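Notebook – diplomatic travel coding, shared log
Monday, July. Started 9:10.

Picking up from where the log stopped last week. Goal for today is to close out the disagreements in batch 4 (foreign ministers' visits, readouts from both sides) and decide whether the "purpose of visit" field survives as a single field or gets split. Lingyun wants a frozen version before the second coder starts on batch 5.

State of the table at start of day: 1301 visit records. Each has a host readout, a visitor readout, or both. 90 records in batch 4 were flagged by the comparison script as "purpose mismatch", meaning the two coders gave different top-level codes. 37 of those were already looked at by Shufen, with notes in column R. I did not reopen hers unless the note ended in a question mark.

Procedure, same as before:

Read host readout first, visitor readout second, press remarks last.
Code from the text only. No looking up what came of the meeting.
If the two readouts name different main topics, code both and set the divergence flag.
Press remarks can add a topic but cannot remove one.

The last rule was added after the mess in batch 2 and I still think it is right, but see below.

9:10 to 10:45

Worked through the first group of mismatches. Most are one coder using "regional conflict" where the other used "mediation". The codebook says mediation requires a named third party and a stated role for the visitor. Coder A has been applying this strictly. Coder B accepts phrases such as "discussed ways to lower tensions" as a stated role. That phrase says nothing about who does what. I resolved those in favor of A and left a comment in each row.

Wording to add to the codebook under 3.2: "A general wish for lower tensions, calm, restraint or dialogue is not a stated role. Code as regional conflict unless the text says the visitor carries a message, hosts talks, proposes terms or reports back on a meeting with the third party."

"Reports back" is new. There are several records where a minister stops in one capital and then travels to another and briefs the hosts on the first stop. Under the old wording these came out as regional conflict, which loses the sequence. Georges raised this in spring and it was parked. I have taken it off the parking list.

Side effect: records already coded in batches 1 to 3 will need a pass for "reports back". The search string for a first cut is brief*/inform*/convey* within one sentence of a place name other than host or visitor country. Not run yet.

10:45 to 12:00

Call with Georges Moussa and Yiran Kang about the press remarks rule.

Yiran's objection: spoken remarks after a meeting are often deliberately empty ("a wide range of issues", "a good exchange"), and we are giving them a full column and coder time for very little. She would drop them and use readouts alone.

Georges's objection to the objection: the empty ones are informative if the readout is long. A visitor whose own ministry publishes four paragraphs and who then says one vague sentence at the door of the building is doing something different from a visitor who has no readout at all.

I side with Georges on keeping the column and with Yiran on cost. Agreed change: the press remarks field gets a three-way code first (none found / generic / substantive), and only substantive remarks go to topic coding. "Generic" is defined by absence of any named country, organization, agreement or dated event. Yiran will write up the borderline cases. She already has a list of them, mostly remarks that name a region and nothing else. My view is that a region by itself is generic. Yiran's is that it depends on the region. Left open.

Also discussed: whether the order of topics in a readout should be recorded. Everybody agrees it matters in principle. The trouble is that host readouts frequently use a fixed running order (bilateral, then trade, then regional) regardless of what the meeting was for. Georges compared a run of readouts from one ministry and the order never changed. We record order, but it does not feed into purpose. Put that in 3.5.

12:40 to 14:30

Split of "purpose of visit".

Current field holds one value from a list. Problem cases:

First visit after taking office. Some coders put "introductory", some put the main topic. Both are true.
Attendance at a multilateral meeting with bilateral meetings on the margins.
Visits where the visitor has publicly criticized the host's position on the same topic before arriving. Codes as "consultation", looks identical to a friendly consultation.

Proposal, now in the draft codebook:

Purpose A: occasion (introductory, scheduled dialogue, summit margin, crisis, return visit, other).
Purpose B: main topic, up to two.
Stance: prior public disagreement on topic B, yes / no / not found. Window is 100 days before arrival. Must be a statement by the visitor or their office, on record, about the host's policy. Criticism by a party colleague or a member of parliament does not count.

The window length is arbitrary. I tried shorter and lost several cases where the disagreement was stated when the policy was announced and never repeated. Longer starts to pick up statements from predecessors in the post, particularly for introductory visits. Keep 100 and note in the methods section that it is a choice.

Edmund Domański objects to "stance" as a name because it suggests a scale. He suggests "prior dissent". I have no strong feeling, but "dissent" sounds internal to a government to me. Using prior_disagreement as the column name, no label yet.

14:30 to 15:50

Reran the comparison on batch 4 with the split fields. Mismatches on occasion are few and nearly all clerical (coder picked "other" and typed a value that exists in the list). Mismatches on topic are the real ones. Prior disagreement is the worst of the three, as expected, because "not found" and "no" are being used interchangeably. Fix in wording:

"No" requires that the coder located at least one on-record statement by the visitor on the topic and it contained no criticism of host policy.
"Not found" means no statement by the visitor on the topic was located in the window.

This will push a large share of records to "not found". That is the correct result and should not be tidied away at the analysis stage.

Archive problem, separate from coding. The Gornley export drops footnotes from ministry pages, and some ministries put the list of participants in a footnote. Shufen noticed when a delegation list came up blank on a page she had read in the browser. Checked against saved PDFs, and the text is in the PDF and missing from the export. Affects the participants column only. Until fixed, participants are coded from PDF. I have not checked whether the older Brernach export has the same fault – the page templates were different then, so possibly not.

Translation. Readouts published in the host language only are being machine translated and then coded. Lingyun Kong compared a set against her own reading and found the topic codes stable but verbs unreliable. "Urged", "called on", "expressed hope" and "noted" get swapped. We do not code verbs at present. If anyone wants to use the quoted text for tone, it has to be redone from the original. Added a warning line at the top of the text table.

15:50 to 17:00

Loose items.

Date of visit: use arrival for multi-day visits, but date of meeting for the readout link. Two columns, no merging.
Video calls stay out of the table. Georges wants a separate table for them eventually. Not this year.
Working name for the combined dataset is still Okitgate in the repository and something else in the grant text. Someone should pick. I have left the repository alone.
Coder training sheet needs one worked record with a divergence flag. The present sheet has only clean ones, which gives new coders the idea that divergence is rare.
Old codebook PDF is still linked from the wiki front page. Replaced the link, left the file.

Open:

Region-only remarks, generic or not. Yiran to send list.
Pass over batches 1 to 3 for "reports back". Me.
Gornley footnotes. Shufen has written to them.
Column label for prior disagreement. Edmund or Lingyun, I do not mind which.
Second coder on batch 5 waits for the freeze. The freeze waits for the first item only. If the list has not arrived by the time I am through the search string, I will freeze with region-only coded as generic and a note in 3.6.

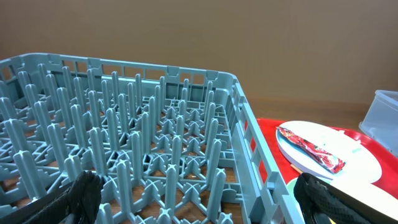
Dish rack, light blue-gray plastic, pegs in rows.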